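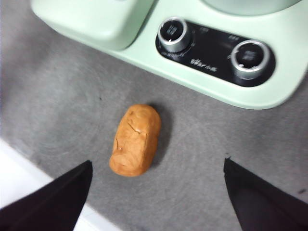
Doina Popescu objected that a drift count means little unless it is stated which side of the comparison is taken as correct. If the template is the reference, every manual fix on a running host shows up as a fault. If the host is the reference, the template is the thing at fault, and the same record has to be read the other way. Her objection was raised on the first draft of this section, and the definitions below were changed to meet it.

4.2 Drift between templates and running hosts

We define drift as any difference between the declared state of a virtual machine and the state reported by its agent at the time of the scan. The declared state is the template plus all overlays that apply to the host's role. Neither side is taken as correct in advance. Each difference is stored as a change record with four fields: the host, the key, the declared value and the reported value. A fifth field, direction, stays blank until an operator or a rule fills it in.

The Gimberg cluster was used for all runs. It holds more than 200 virtual machines built from 51 templates, most of them application servers with a small number of database and queue hosts. Scans were started by the Firnov scheduler at 2 a.m., after the nightly backup window had closed. Hosts that were powered off at that hour were skipped and were not carried over to the next scan.

Over the test period the scans produced 3929 change records. Repeated records for the same host and key were merged if the reported value had not changed between scans. A value that changed and then changed back was kept as two records, as Karppinen and Shih had done in their earlier work on package pinning. This choice raises the total for keys that flap, such as DNS search order on hosts with more than one network interface.

Records were sorted into classes by key prefix. Package versions formed the largest class, followed by service start modes and kernel parameters. File ownership came last. We had expected it to rank higher, but the Jasby base image sets ownership at every boot, which hides most differences before the scan can see them. The class is therefore undercounted by an unknown amount, and no conclusion is drawn from it.

Direction was filled in by rule where an open change ticket named the host and the key. In those cases the host was treated as ahead of the template. The remaining records were read by two operators, Riihimäki and Peltonen, working apart. Where they disagreed, the record was marked unresolved and left out of the repair runs. Most disagreements concerned time zone and locale settings - keys that several teams set by hand and few of them document.

Repair was done by workflow, never by direct push. The workflow takes a snapshot, applies the declared value, restarts the service that owns the key and rescans the host. A failed rescan restores the snapshot. Template changes went through the normal merge queue and were built into a new image, so their effect on a host is visible only after redeployment. For this reason repair times for the two directions are reported apart and should not be averaged.

One limit of the method is that the agent reports only keys it has been told to read. Software installed outside the package manager is invisible to it. The Maksymiv plugin reads a wider set of paths, but it doubled the scan time on the queue hosts and was switched off there.

Figure 4. Mint-green breakfast station in side profile, lid closed, with small saucepan.

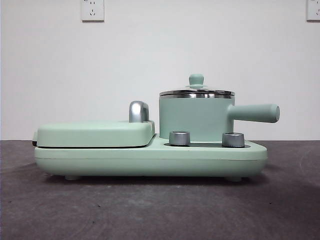 4.3 Scan interval and agent load

The interval between scans was held fixed for the main runs. A shorter interval was tried on the application servers only. It found flapping keys sooner but added few new ones, and agent memory use rose with the number of records waiting to be sent. Batching the records removed most of that rise - at the cost of a delay before they reached the store. All later results use batching with the nightly interval.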